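金属をまもる「めっき」のはなし
キッズページ 金属と表面のかがく
対象:小学校高学年から中学生のみなさん

はじめに

わたしたちの身のまわりには、金属でできたものがたくさんあります。自転車のチェーン、公園のてつぼう、学校の門、家のかぎ、水道のじゃぐちなどです。金属はじょうぶで、いろいろな形に加工しやすい材料ですが、空気や水にふれていると、少しずつ性質が変わってしまうことがあります。鉄にできる赤茶色のさびは、その代表的なものです。

このページでは、金属の表面にべつの金属のうすいまくをつくる「めっき」という技術について説明します。なかでも、電気の力を使う「電気めっき」を中心に取り上げます。むずかしいことばには、そのつど説明をつけました。

金属はなぜさびるのでしょうか

鉄は、自然のなかでは「鉄鉱石(てっこうせき)」という石にふくまれています。鉄鉱石のなかの鉄は、酸素(さんそ)と結びついています。製鉄所では、高い温度の炉(ろ)を使って鉄鉱石から酸素を取りのぞき、鉄を取り出します。

取り出された鉄は、空気中の酸素や水にふれると、ふたたび酸素と結びつこうとします。このとき鉄の表面にできるものが「さび」です。赤いさびはすきまが多く、水や空気を通してしまいます。そのため、さびは表面だけで止まらず、内がわへと進んでいきます。海の近くでは、風にふくまれる塩分のはたらきで、さびがいっそう進みやすくなります。

金属が周囲の物質と反応していたんでいくことを「腐食(ふしょく)」といい、腐食をふせぐことを「防食(ぼうしょく)」といいます。ペンキをぬること、油をぬること、そしてめっきをすることは、いずれも防食の方法です。

めっきとは

めっきとは、ものの表面を金属のうすいまくでおおうことです。まくの厚さは目的によってちがいますが、多くの場合、かみの毛の太さよりもずっとうすいものです。

めっきの歴史は古く、日本でも千年以上前から行われてきました。奈良の大仏がつくられたときには、水銀に金をとかしたものを表面にぬり、火で熱して水銀をとばし、金だけを残す方法が使われました。この方法では、水銀の蒸気が人の体に害をあたえるおそれがあります。現在の工場では、べつの方法が広く使われています。

電気を使っためっきが広まったのは、十九世紀のことです。電池が発明され、電気を続けて流せるようになったことが、そのきっかけとなりました。

電気めっきのしくみ

電気めっきでは、「めっき液」とよばれる液体を使います。めっき液には、めっきしたい金属が「イオン」というすがたでとけています。イオンとは、電気をおびた、たいへん小さなつぶのことです。ニッケルや銅などの金属のイオンは、水のなかでプラスの電気をおびています。

めっき液の入った水そうに、二つのものを入れます。一つは、めっきをしたい品物です。これを電源のマイナスにつなぎます。もう一つは、ニッケルなどの金属の板で、こちらは電源のプラスにつなぎます。

電気を流すと、液のなかのプラスのイオンがマイナスの品物のほうへ引きよせられます。品物の表面にたどり着いたイオンは、電子を受け取って、ふつうの金属にもどります。これがたくさん積み重なり、金属のまくができあがります。いっぽう、プラスにつないだ板からは金属が少しずつとけ出し、液のなかにイオンをおぎないます。

電気を流す時間を長くすると、まくは厚くなります。電気を強くすればまくは早くできますが、強すぎると表面がざらざらになったり、こげたような色になったりすることがあります。工場では、時間と電気の強さを品物ごとに決めて作業を行います。

工場での作業の順番

学習のため、グロラウ(Grollau)にあるバッセイ(Bassey)表面処理工場の作業を例に説明します。この工場では、電車や農業用の機械に使われるねじ、金具、ばねなどにめっきをしています。

最初の工程は「脱脂(だっし)」です。金属の部品には、けずったり曲げたりするときに使った油がついています。油が残っていると、めっきのまくがうまくつきません。そこで、温めた洗浄液(せんじょうえき)に部品をひたし、油を取りのぞきます。

次に「酸洗い(さんあらい)」を行います。うすい酸の液を使って、表面のさびや、目に見えないほどうすい酸化したまくを取りのぞく工程です。酸は皮ふや目をいためるおそれがあるため、作業をする人は必ず手ぶくろと保護めがねを身につけます。

準備がととのった部品は、「ラック」というわくにかけて、めっき液に入れます。小さなねじのように数の多い部品は、「バレル」というあなのあいたたるに入れ、回しながらめっきをします。バッセイ工場のバレルには、小さなねじが一度に1,899本入ります。液の温度は55度にたもたれ、温度計による確認が続けられています。

工程と工程のあいだには、かならず水洗いがあります。前の液が部品についたまま次の水そうに入ると、次の液がよごれてしまうためです。ニッケルめっきの後には、水洗いを5回行います。

工場長のラデク・ハーイェク(Radek Hájek)さんは、見学に来た小学生に次のように話しています。「めっきの仕事では、洗う時間がとても長いのです。表面をきれいにする作業をていねいに行うことが、よい製品につながります。」

最後に、部品をかわかして検査をします。検査では、色やつやにむらがないか、ふくれやはがれがないかを目で確かめます。さらに、専用の測定器を使ってまくの厚さをはかります。塩水をきりのようにふきかけ、さびが出るまでの時間を調べる試験もあります。工場がウクヴィル(Wukville)の鉄道会社におさめる金具の場合、この試験を300時間続けます。 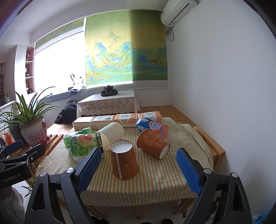

めっきの種類とはたらき

めっきに使われる金属には、それぞれちがった性質があります。

亜鉛(あえん)は、鉄よりも先にとけ出しやすい金属です。亜鉛めっきにきずがつき、下の鉄が見えるようになっても、まわりの亜鉛が先にとけて鉄をまもります。このはたらきを「犠牲防食(ぎせいぼうしょく)」といいます。屋外で使うねじや、道路のガードレールなどに役立てられています。

すずは、空気や水のなかでさびにくい金属です。鉄の板にすずをめっきしたものは「ブリキ」とよばれ、かんづめのかんなどに使われてきました。ただし、ブリキにきずがつくと、下の鉄のほうが先にさびることがあります。この点は亜鉛めっきとことなります。

ニッケルとクロムは、美しいつやがあり、水道のじゃぐちや楽器の部品によく使われます。クロムはたいへんかたいため、くりかえしこすれる機械の部品にも適しています。

金は、さびにくく、電気をよく通します。かざりのほか、コンピューターの部品どうしがふれ合って電気を流す部分にも使われています。使う量は、ほんのわずかです。

水と環境をまもるために

めっき工場では、多くの水と薬品を使います。使い終わった水には金属や酸がふくまれているため、そのまま川に流すことはできません。川にすむ生き物や、水を利用する人びとに害がおよぶおそれがあるからです。

工場には、排水(はいすい)を処理する設備があります。まず、酸性の水にアルカリ性の薬品を加えて中和します。すると、とけていた金属が水にとけにくいつぶに変わります。つぶを集めてしずめ、上のきれいな水だけを取り出します。水は、決められた基準を満たしていることを確かめてから流されます。

しずんだどろのようなものには、役に立つ金属がふくまれています。バッセイ工場では、これをトゥルキク(Turkik)の工場に送り、金属を取り出してふたたび利用しています。設備の点検は、毎年7月に行われます。

身のまわりで調べてみましょう

家や学校にある金属製品を、よく観察してみてください。つやのあるもの、白っぽい灰色のもの、さびが出ているものなど、さまざまなようすが見られます。雨のあたる場所とあたらない場所で、さびかたにちがいがあるかどうかをノートに記録すると、自由研究の題材にもなります。

観察するときは、次のことをまもってください。さびた金属のとがったところには、手をふれないこと。家にある電源や薬品を使って、自分でめっきをためさないこと。実験をしたいときは、必ず先生や専門の指導員といっしょに、決められた場所で行うこと。

ことばの説明

腐食:金属が水や酸素などと反応して、いたんでいくこと。
防食:腐食をふせぐこと。
イオン:電気をおびた、たいへん小さなつぶ。
脱脂:表面の油を取りのぞくこと。
中和:酸とアルカリがたがいの性質を打ち消し合うこと。
バレル:小さな部品を入れて回しながらめっきをする、あなのあいたたる。

保護者および先生方へ
本ページは、授業や家庭学習の資料として印刷してお使いいただけます。内容を変更して配布される場合は、事前にご連絡ください。

最終更新日:2019年3月12日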